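Sandwich tray

A sandwich tray is a shallow open dish in which the parts of a cold sandwich are kept together before somebody puts them together. It is used at home and in small canteens, mostly for breakfast or a light lunch. In Oltdale the word "laying dish" is also heard.

Materials and form

Most trays are rectangular and made of glass, plastic or enameled metal. Glass is popular as it does not keep the smell of ham. Many have raised ridges on the floor, which let a little air under the food. The Plukine tray, sold in two lengths, has 15 ridges. Older trays from Brasum are flat inside and heavier -- the largest weighs 557 grams.

Arrangement

The usual contents are bread, cheese and ham. Slices may lie flat, but in a small tray they are often stood up or leaned on the walls, so that each can be taken with two fingers. A cloth of one strong color, for example green, is commonly put under a clear tray.
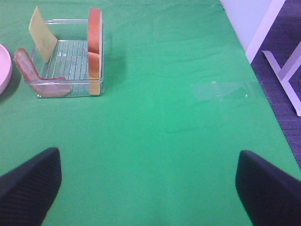
Storage

Bread dries quickly in an open tray and should not stay there for long. Ham and cheese are returned to the refrigerator when the meal is over.

Related articles
Bread basket
Butter dish
Cold table
Tablecloth

Comments (2)

Đồng: In my family we keep the bread on a separate plate, it gets damp near the ham. Maybe add this?

oldspoon: Is the Brasum one still made? Mine broke in January.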